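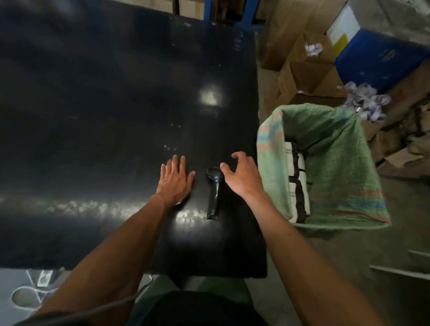

Black bench tops for packing: love them or hate them?
Posted in Workshop and Stockroom Setup

keltside_packer
Okay, I have to gush for a minute. We switched our main packing bench to a big flat black top in July and I'm never going back! White labels, white tags, bits of string, they all jump right out at you. On the old pale bench I'd lose a label and find it stuck to my elbow an hour later. You do see every speck of dust and every scratch, I'll give you that, but I just wipe it down at lunch and carry on. The scanner lives in the middle, the sack bin is on the right, and I barely have to move my feet all shift. Anyone else gone dark?

dustholm_dee
We did, and then went back. The color is great for finding stuff, agreed, but the glare! If you have a strip light right over the bench you get a bright patch exactly where you want to read the small print. How do you live with it?

keltside_packer
Ha, fair. I get a shiny spot toward the far side and some streaks near me on the left. I mostly work between the two so it doesn't bug me much. Might try turning the bench a little.

rackandroll
Turn the light, leave the bench. Ours took 10 minutes with a stepladder. A matte rubber mat also works and it's kinder to anything you drop.

stringsaver
Can we talk about the sack-lined bin, because I love this setup too! Woven sack, rim folded well over the outside so it doesn't slide in when you drop something heavy. I stack strapped bundles up one side first and fill across. They stand up like bricks and you can see at a glance how full you are.

lindsay_lane_stock
Have to disagree with stringsaver on stacking up one side. With our bundles the bin gets tippy by the time the column is up to the rim. We go flat across the bottom, layer by layer. Slower, but at 500 bundles a day I'm not picking them up off the floor.

stringsaver
What kind of bin though? Mine is wide and low and has never gone over.

lindsay_lane_stock
Tall and narrow. OK, that could be it.

dustholm_dee
Corded or cordless scanner, keltside? I fight with the cord all day long.

keltside_packer
Corded! The cord comes back past my left arm and off the front edge. I like that it can't wander off. We had a cordless one for a while and it spent more time missing than charging.

rackandroll
Front edge is the one place I would NOT run it — I've hooked mine with a sleeve too many times. Send it off the back, down the shelf upright, two cable ties. Still plenty of slack.

keltside_packer
Hmm, my shelving is right up against the back of the table so that would be easy to do. I'm stubborn, but I'll give it a try.

trusitgate_tom
We do 800 parcels on a busy day and have one bench of each color. People always grab the black one first. Green floor or gray floor doesn't seem to matter to anyone, but the bench top, wow, they have opinions.

dustholm_dee
OK now I want to try again with a mat. What size did you get, rackandroll?

rackandroll
Got mine as an offcut, 19 inches deep, so it only covers the front part. Measure where your hands go and buy for that.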